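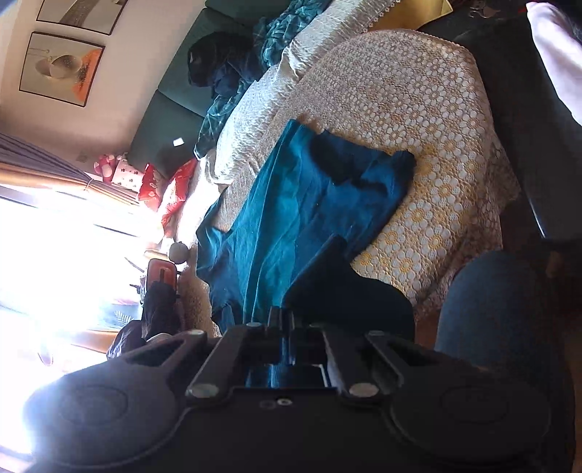

Hi Nomvula,

Quick catch-up on the Cluvton creek planting before the funding round closes in December. Short version: we're in pretty good shape, a bit behind on fencing, and I've got a favour to ask at the end.

The planting itself went better than I'd hoped! We put in roughly 2,000 seedlings along the east bank, mostly sedges and rushes down low with tea-tree further up. Dalal Khoury's nursery at Nultmont grew the lot for us and threw in a few spare trays, which I've got sitting in the shade behind the shed. Those will fill the gaps once we see what the rabbits leave us.

Speaking of rabbits, the tree guards are a sore point. The cardboard ones went soggy after the first proper rain and a good many flopped over (I spent a whole afternoon standing them back up and grumbling). I've switched to the plastic sleeves for the upper rows. They cost more, but they stay put and we can use them again next year.

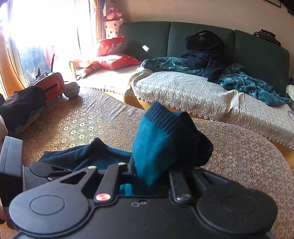 Fencing is where we've slipped. The neighbour on the Vallejo side wants the gate moved uphill so he can still get his tractor through, and fair enough, it's a steep bit of track. We've agreed on a spot and the posts are in, but there are still two sections to wire. Dustska can't send their crew back for five weeks, so I'd call it half done for now.

Money's fine. We're under on plants and over on guards, and it nearly evens out. The spreadsheet is in the shared folder with the receipts, apart from the one for the water cart, which I'm still chasing.

Now the favour. Could we move the leftover travel money across to weed control? The blackberry is coming back hard near the culvert and I'd love to get onto it before it fruits. A yes by email is all I need, and I'll fix up the budget lines at my end.

Give me a ring if you'd like to come out and have a look. Mornings are best, before the wind gets up, and bring gumboots.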